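4 comments | 19 shares

4.3 Recording a litter pickup task by remote control

Read section 4.1 first if the Ovo hand controllers have not been paired.

1. Set the arm speed limit to 300 mm/s in the Wodari console.
2. Take the left controller and close the left gripper on the rim of the trash bag. Keep the mouth of the bag open and facing up.
3. Press Record. Wait for the tone.
4. Pick up one item at a time with the right gripper.

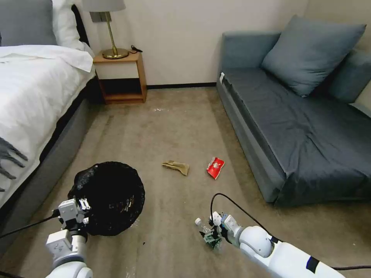

Left gripper on the bag rim, right gripper holding a plastic bottle.

5. Carry the item over the bag, lower it and open the gripper. Pause for 2 seconds before moving to the next item.

Note: Thin wrappers are harder to grip than bottles. Approach them from above, with the fingers nearly touching the carpet. If you miss, try again in the same recording. Do not stop and restart.

CAUTION: Keep the arm cables clear of the grippers. If a cable pulls tight, release both triggers and press Hold. 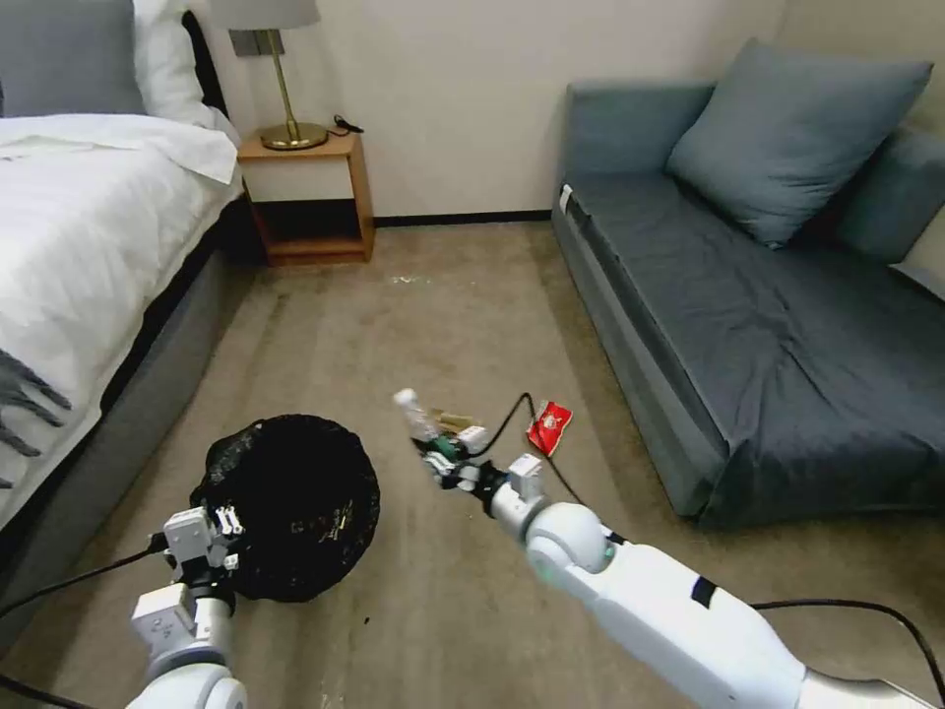 6. When the floor is clear, bring both arms back to the rest pose and press Stop.
7. Name the recording and mark it Good, Partial or Discard. Partial recordings are kept but are left out of training by default.

Plan on some 82 good recordings before the first training run. Gebhard Trummer's notes on bag handling are in appendix C.

Share | 4 comments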